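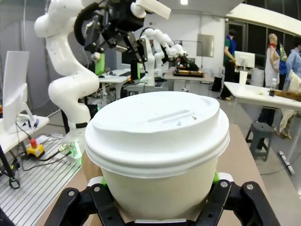

Figure 2. White paper cup with a domed plastic lid. The elongated sip slot lies near the edge of the lid, with a small notch beside it.

3.2 Cups, lids and seating

The study was limited to single-use paper cups closed with a white plastic lid (Figure 2). Cups of this type taper downward, so the diameter at the hand is smaller than the diameter at the rim, and the grip position along the wall has an effect on how far the wall can be pressed in before the rim begins to lose its round shape. The lid has a raised rim and a domed top. Drinking is through an elongated slot, recessed into the surface near the edge. In the remainder of this paper the word "slot" refers to this opening only, and "rim" refers to the rolled upper edge of the cup unless the rim of the lid is named.

A total of 934 cups were included. Of these, 468 were supplied by Kvaran and the remaining 466 by Junau. Both suppliers' cups were used with the same lid, sold under the name Putine, so that any difference between the two groups could be assigned to the cup. Cups with a visible crease, a split in the rolled edge or an open side seam were removed before numbering and do not appear in the totals. Sleeves were not used. A sleeve stiffens the wall where the hand closes around it, and early work with sleeved cups gave very low leak counts that could not be compared with ordinary handling.

Lids were stored in their original stacks with the domed side up and were separated by hand immediately before use. This matters more than it may seem. Lids pulled from the middle of a tight stack were sometimes slightly oval, and an oval lid will snap down on two opposite sides while remaining raised on the other two. The fault is easy to miss from above. It was found by running a fingertip along the underside of the lid rim, where the step between a seated and an unseated part can be felt.

Seating followed a fixed order. The cup was placed on a level surface and filled to the mark. The lid was hooked over the rim on the side opposite the slot, and the thumbs were then moved forward along both sides until they met. A second full pass was made in the reverse direction. No force was applied to the top of the dome, as pressing there flexes the lid and can lift the side already seated.

The position of the slot relative to the side seam of the cup was treated as a controlled variable. The overlap of paper at the seam produces a small step in the rolled rim, and the lid bridges this step with less contact than elsewhere. With the slot directly above the seam, liquid reaches the weak point each time the cup is tipped to drink. Slots were therefore set at one of 6 positions, spaced evenly around the rim, and the position was written on the base of the cup in pencil before filling.

The cup was held around the lower half of the wall for all tilt tests. A grip near the top supports the rim but also brings the fingers close to the lid, and participants in the July pilot tended to steady the lid without being aware of it. Holding the cup lower removed this effect. It also made squeezing more of a problem – the paper gives most where it is far from both the rim and the base – and the grip was kept as light as would prevent slipping. Cups that slipped were recorded as slipped and were not returned to the set.

Leakage was scored on 2 outcomes: liquid on the outside wall below the lid, and liquid on the lid surface outside the slot. The second was not counted as a seating failure. A small amount of liquid collects in the recess after tipping and can spread when the cup is set down quickly, even when the lid is fully seated. All wall readings were made with a strip of Grurorine paper wrapped once around the cup below the lid rim. Strips were read by Kirstin Laing, who did not have access to the slot positions or the supplier codes until scoring was complete.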